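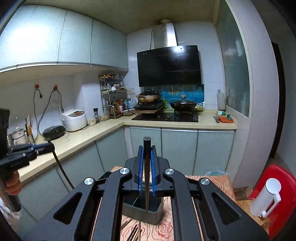 Zerrin Avcı thought the soup ought to have been saved for the second night, when people would be tired and sad and wanting it, and she had told Faustino so over the phone before he'd even put the onions on. You don't give them the best thing first, she'd said. You give them bread and olives, and you let them miss it a little.

But Faustino Barajas had been cooking for the Gralcombe reunion for longer than Zerrin had been coming to it, and he had his own ideas. The soup went first. It had gone first when his mother made it, in the big dented pot that took two people to carry, and it would go first now, even though there would be only 60 of them this year, where once there had been 200 and a line out to the road.

The town itself was gone, of course. It had been under the reservoir since he was a boy of eleven, the church and the feed store and the little bridge at Radu where he had learned to fish. Every June the families drove up to Henton, which was the nearest place still dry, and ate together and argued about which way the streets had run.

He chopped and he listened to the radio, and he thought about the streets. His cousin swore the bakery had been on the corner. Faustino was sure it had stood two doors down, next to the shoe man, because he remembered being hit on the ear by the shoe man's awning one windy morning with a warm roll in each hand. It's hard to be wrong about a thing like that – your ear remembers.

By noon the kitchen smelled the way it was supposed to, and he called Zerrin back.

"I'm putting extra lemon in," he said.

"That's your apology?"

"It's lemon."

She laughed, and then she was quiet for a while, and he could hear her moving cups around at her end. She told him the water was low this summer. She had driven past Grasunlow on her way back from her sister's and pulled over, and there was a line of stones showing, far out, straight as a ruler. A wall, maybe, or the edge of the school yard.

Faustino turned the burner down. He asked her which side of the point it was on, and whether it bent at the end, and she said she hadn't looked that carefully, there had been a truck behind her.

"If it bends," he said, "it's the bakery wall."

"Then we'll go and see if it bends," said Zerrin. "After the soup. Bring your cousin, and bring a hat, you always burn."

He found the hat behind the door, set it on top of his car keys so he couldn't leave without it, and went back to squeeze the lemons.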